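Session 4: Rugs and floor coverings in small rooms

Read the Vurel case before class. The flat has one living room with a dining end, and the budget for soft furnishings is 800.

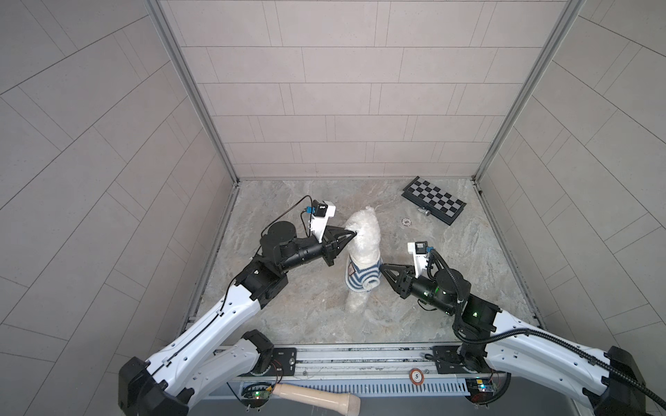 Plush dog in a striped sweater, marble-patterned floor.

Choose the rug after the sofa. The front legs of the sofa should sit on it. A rug that stops short of the seating makes a small room look smaller.

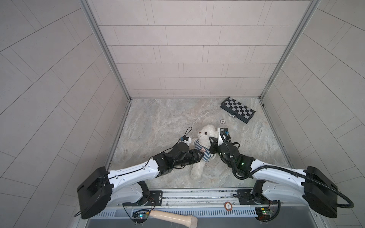 Interior Styling, Department of Design

Flatweave suits dining areas as chairs slide over it easily. Keep deep pile for bedrooms. Use a non-slip underlay on any hard floor and trim it slightly smaller than the rug.

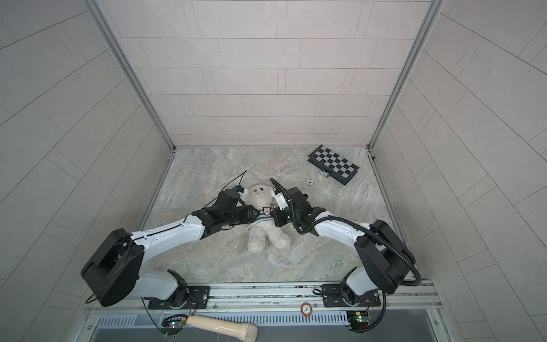

Pattern works best when the curtains are plain. Bring samples home and look at them by daylight and lamplight.

Homework: draw the Vurel room to scale with two rug layouts. Sample book 19 is in the store.

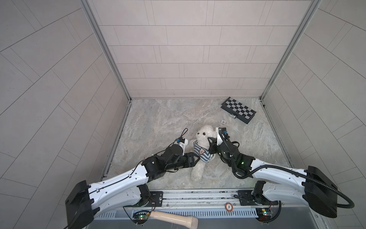 Beige wall tiles in staggered rows.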